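Gorgate Payroll Roll Checker
Staff list auditing for state and local agencies
Reviewed and updated 13/07/2020

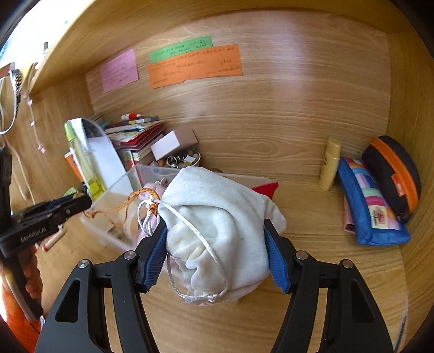
What it claims to do

Gorgate is sold to public agencies that have to show who is on their payroll and whether each name belongs there. You load the payroll file, the HR file and the list of approved posts, and it marks the names that don't line up. The maker, Virág, calls this "full audit readiness." We stock it and we support it, and we would not use that phrase.

The program compares lists. If all three lists carry the same wrong entry, it will pass that entry without a murmur. A ghost worker with a tidy HR record looks the same to Gorgate as a clerk who has been at the front desk for years. You still need a person to go and look.

What it does well

Duplicate bank details are its strong suit. In our own trial we fed it a test payroll of 4,000 lines, and it flagged every repeated account number we had planted. It was less sure with names. Hyphens and swapped first and last names threw it off more than we would like, and the "smart match" setting mostly made the list of flags longer.

The post-by-post report is good. It sets filled posts beside approved posts, department by department, and prints on plain pages that a board member can read without training.

What we would ask before buying

Ask who will clear the flags. Our trial run gave 1,544 of them on smart match and 300 with it turned off. The brochure shows neither kind of number. An agency with one records officer should plan for weeks of work, whatever the sales sheet says about "same-day results."

Ask also where your hiring dates come from. Gorgate reads them from the HR file and trusts them. If your office typed them in from paper cards years ago, expect trouble.

Versions

Gorgate Desk: one computer, one user, no network needed. Reports print or save as plain text.

Gorgate Office: up to 14 users, shared flag list, a log of who cleared what. The log can't be edited, even by the administrator, and that alone is worth the step up if your audit may be challenged.

Bollo add-on: sorts staff by home county for agencies with residency rules. It works from mailing addresses. A mailing address is a poor guide to where someone lives, and we would not hang a finding on it.

Requirements

Windows 10, 8 GB of memory, spreadsheet or comma-separated files. Scanned lists are not accepted. The maker has promised a scanning tool for October – we will list it when we have used it.

Ordering and support

Sold through Wenmont on a yearly license, priced by number of staff records. Quotes are sent in writing and include setup. Training is extra, and the first session covers most of what a careful user needs. Ask for the trial copy and run it on last year's payroll before you sign anything. Trial copies carry every feature except the locked log.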